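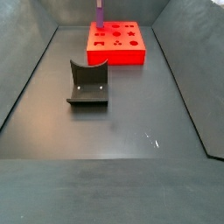
Morkum insertion bin, open-top cell kit. Reviewed by Lerato Shabalala, 28 November 2022.

We ran the Morkum bin for 21 shifts as a peg insertion cell. Setup took 165 minutes, most of it spent leveling the floor panel and teaching the bin corners. The sloped side walls keep dropped parts inside, and the matte gray panels give the vision system few reflections. The floor does pick up small white marks — they stand out, so mask them or wipe before calibration.

The black bracket is held by two screws. Check them every 3 shifts.

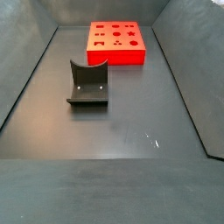
Put the sorter block near the back wall and re-teach its position whenever it has been lifted out. Our script didn't, and Kwame Dankwa lost a morning to misaligned insertions. The manual covers this in one line.

The seams hold dust. A soft brush works; compressed air pushes it under the panel. Replacement floor panels cost $285, a high price for a flat part. I would still buy the bin again.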